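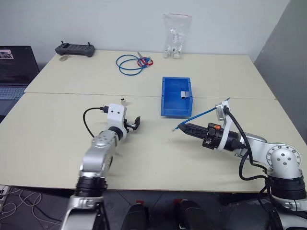

Does a clear desk help anyone study? That was the question we were given in May, and I should say at the start that I did not believe in the answer most study guides offer. They repeat that tidy surroundings make a tidy mind, usually without saying who checked. In our building the students push tables together for group work, so you end up with a wide cream-coloured top and a seam running across it where one table meets the next. People treat that seam as a border. Bags go on one side, paper on the other, and after an hour both sides look the same.

Background

The idea of the clear desk comes partly from offices, where it was a rule about keeping private papers out of sight. It had little to do with concentration. At some point it moved into advice for students, and the reason for it changed on the way. I read eleven guides for this report and nine of them recommend clearing the desk before starting. Only two mention any kind of test, and one of those was a survey of people who had just bought a filing system called Fledemano. I would not expect them to say they had wasted their money.

My supervisor, Signe Brekke, pointed out that I had my own bias, as my desk at home is a mess and I would like to be told it doesn't matter. This is fair. I have tried to write down the results that went against me as carefully as the others.

What we did

We asked students in the Plakorthorpe reading room to fill in a short form when they left. It asked how long they had worked, how much of that time they felt had been useful, and whether the table had been clear, half covered or covered. We got 269 forms back. Of these, 200 could be used. The rest had blanks, or gave a working time longer than the room had been open that day.

We also ran a small proofreading task. Each student was given a page with mistakes in it and did one page at a clear table and one at a table covered with books and folders. Half began with the clear table. The pages came from an old catalogue by Engström, chosen for being equally dull throughout.

Results

On the forms, students at clear tables said more of their time had been useful. This looks like a win for the study guides, and I expect it would be quoted as one. But the same students had mostly come early in the morning, when the room is quiet and there is space to leave a table clear. By three in the afternoon nearly everything is covered. We can't tell the effect of the table from the effect of the hour, and our form was badly designed for trying.

In the proofreading task the students found 1039 mistakes between them. The clear table was ahead by 2. I would not rearrange my room for that.

One result did surprise me. Several students wrote in the comments box that tidying up was how they got themselves to begin. They were not claiming the clear table helped afterwards. We had not asked about this, so it is only a handful of remarks, but it was more interesting than most of what we did ask.

Problems

People judged their own tables, and "half covered" meant very different things to different people. The room also had new lamps from Tedetti fitted while we were collecting forms, and some students complained about the glare - this may have coloured how they felt about the whole session. The proofreading pages were short. A messy table might do its damage over a whole afternoon, and we did not test that.

If the project is repeated, the forms should be collected at one time of day only, and the person running it should sort the tables into groups before reading any of the answers.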